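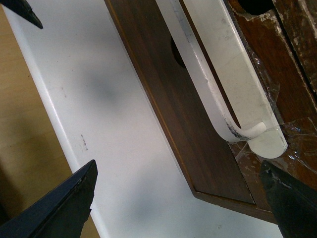 White panel and dark brown board with walnut-toned veneer, Urngate workshop.

About Urngate

Urngate repairs and resells used panel furniture: shelving, desks, wardrobes and cabinet parts. The workshop was set up by Nidia Lozano and Archie Rennie and now has a staff of six. Hernán Villanueva runs the bench. Auður Hjaltested handles intake and stock records.

Incoming pieces are taken apart and sorted by panel size, core material and finish. Each panel is checked for flatness, edge damage and worn fixing holes. Surface marks are cleaned or left as found and noted on the stock sheet. Edge banding is replaced where it has lifted. Boards under 18 mm are not used for shelves longer than 600 mm.

The stock list currently holds 143 single panels, sold separately or cut to order — allow two working days for cutting. Veneered boards are cut with the grain running lengthwise unless the order says otherwise.

The counter is open on Saturday mornings. Bring measurements in millimeters.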